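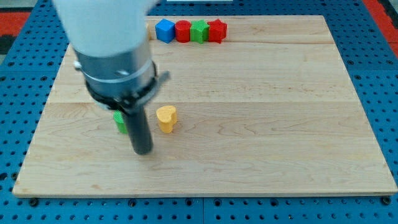

Maple board with the yellow heart near the finger and four blocks in a row at the back

Pushing task: model nudges the right block, then keeps going past the goal

Posted by flodmont_bench, 24 October 2019

We are collecting demonstrations for a block pushing task and I would like a second opinion before we spend another week on it. The arm has one long black finger instead of a gripper. It can push, and that is all it can do. The blocks are small colored shapes on a maple board, and the board sits on a perforated metal table.

The instructions are short sentences such as "push the yellow heart to the red cylinder" or "move the green star away from the blue cube." A person drives the arm by hand controller while reading the sentence off a screen. We record the camera view, the finger position and the command sent at each step. One recording runs until the operator presses a button to say the task is done.

We have 400 recordings so far, made by 2 operators. I trained on all of them. The model picks the correct block most of the time, which I was happy with. The trouble comes after that. It makes contact, pushes in more or less the right direction, reaches the target and does not stop. Often it shoves the target block along too. When a block turns under the finger and slides off to one side, the model carries on in a straight line as if the block were still there.

Things I have already checked:

The camera and the arm log are in step. I compared them at the moment of first contact on a handful of runs.
The board has not moved on the table between sessions.
Training loss looks normal and so does the held-out loss.

My plan was to collect another 400 the same way and train again. Is that worth doing, or is something wrong with how we record? I should add that we throw out any recording where the operator misses the block or has to go back around it. The instructions we wrote at the start said to keep only clean runs, so that is what we did.

dretska

More data always helps. I would do the other 400 and see. Also try a bigger network if your card has the memory for it. We had a model that looked hopeless and it came good after we left it training over a weekend.

pushrod_tanden

I would not collect the next batch the same way. Your last paragraph is most of the answer.

If you drop every run where the operator misses and comes back around, the model never sees what to do when a block has slipped. At run time it makes a small error, ends up somewhere that is in none of your recordings, and continues with the nearest thing it knows, a straight push. Your held-out loss will not show this. The held-out runs are clean too.

Keep the messy runs. If you still have the deleted ones on a backup, put them back in before you record anything new. Only throw out a run when the recording itself is bad, for example dropped camera images or the wrong sentence attached.

After that, record some corrections on purpose. Start with the finger beside the block, or with the block already turned, and have the operator fix it. At our place (Tanden, we do a similar table with pucks) we went one step further and let the model drive until it went wrong, then the operator took over and finished the task. We saved only the part after the takeover. We did 43 of those and they changed the behavior more than any full batch before them.

The overshoot is a separate problem, I think. Look at the last few seconds of your recordings. If your operators press the done button as soon as the block arrives, there are very few steps in which the correct command is "stay still." Ask them to back the finger off a little, wait for up to 3 seconds, then press. You need the model to see a finished layout with the finger at rest. Do not let them wait much longer than that or it will learn to sit still in the middle of a task — we had that as well, and had to trim the ends of a lot of files.

One more thing from your photo. The blue cube, red cylinder, green star and red pentagon are lined up at the back, touching or close to it. If many of your runs start with a row like that, the model can get by on where a block is without learning much about what it is. It also gets little practice pulling one block out of a group. Mix up the starting layout between runs. We use a printed list of random positions and the operator sets the blocks by eye. It does not have to be exact.

The finger also hides part of the green block from that camera angle. That will happen whatever you do with one camera, but if you have a second one, mount it on the other side and record both.

chau_lab

Agree with the answer above about keeping the misses. We use a table with bolt holes as well, at Châu, and I would add two small points.

Write down which operator made each recording. One of ours pushed in long strokes and the other in lots of short taps, and when we mixed them the model did neither well. We settled on short taps for everybody. Short taps also make stopping easier to learn, as the finger is already slowing down every second or so.

Check your sentences too. With more than one red shape and more than one green shape in play, "the red block" is not enough. Always give the shape name. We found a few dozen old files where the operator had guessed which one was meant.

flodmont_bench

Thanks. The deleted runs are still on the old drive, so I will restore those first and train again with nothing else changed. Then the pause at the end. I looked at the ends of ten files and the button press comes almost at the instant the block arrives, so that part fits.

The row at the back is a habit of ours between tasks and I had not thought of it as part of the data. We will start using a random list. No second camera for now, but I have asked for one.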